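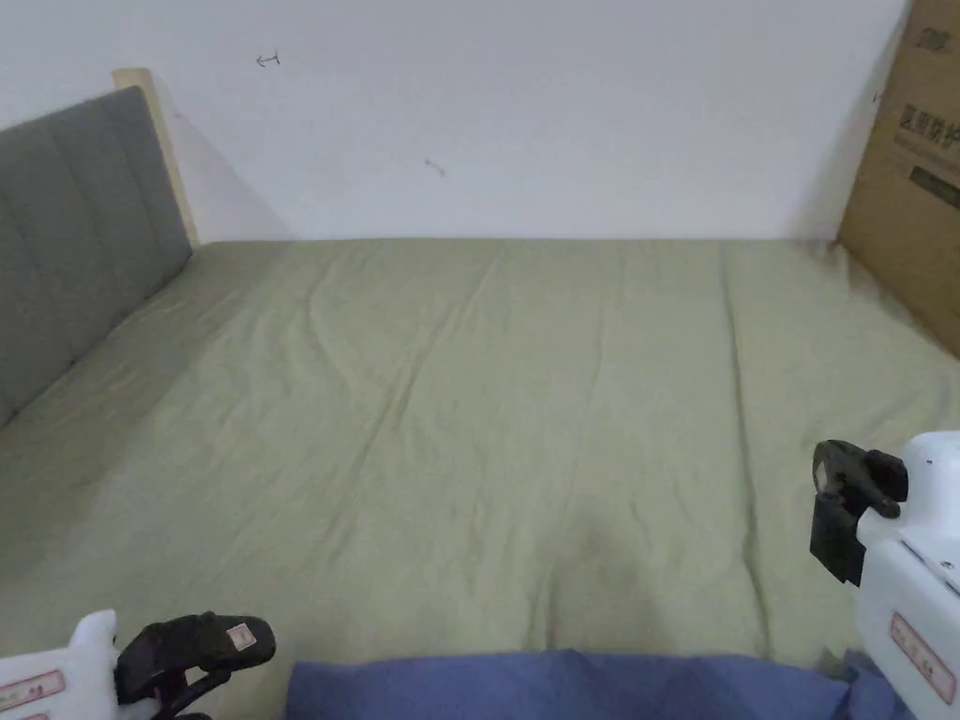

HOME / BEDROOMS

The Last Room to Be Finished

By Niloufar Hosseinzadeh

The pencil marks on the wall date from October. One is a double-headed arrow, high up near the headboard. The other is a short stroke lower down, and Nicanor Cáceres no longer remembers what it was for.

Cáceres moved to Villalba with 362 books, one bed and a number of cardboard boxes. The books were shelved within two evenings. The bedroom is still in progress, and the bed has become its main work surface.

A made bed is a good place to sort. It is flat, large and at a workable height, and a plain sheet shows up anything left behind. The one here is sage green, pulled fairly smooth, with shallow diagonal and curving wrinkles running across it. A box stands upright at the far side, against the wall.

The headboard is upholstered in gray, with vertical channels and a pale wood edge rising slightly above the padding. Channel tufting collects dust in the stitched grooves. Cáceres runs a narrow vacuum nozzle down each one before he changes the linen, top to bottom, and brushes off the wood edge last.

His method for the boxes came from his mother, who ran a linen store in Britberg. One box is opened at a time. Cloth comes out first and is folded before anything hard is touched. Small items go back into the box until their shelf or drawer exists. A box that has been emptied is flattened the same evening.

The last rule is the one he breaks.

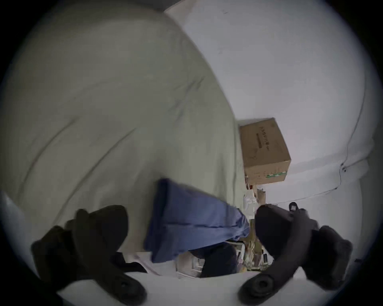 Blue cloth in hand, one box still against the wall.

Folding on a bed has one drawback – the surface gives. A cloth pressed flat on a mattress takes a softer crease than one pressed on a table. For towels and everyday covers the difference is negligible. Cáceres takes table linen to the kitchen.

Nothing hangs on the wall yet. The arrow was meant to set the span of a shelf, a Jirnorent model he has since decided against. He now favors a single rail, mounted high enough to clear a person sitting up against the headboard. He intends to erase the marks with a soft white eraser before drilling, and to test it on a low corner first, as matte paint can burnish.

The remaining boxes hold winter bedding and papers from the apartment in Borkport. He expects to open the bedding first.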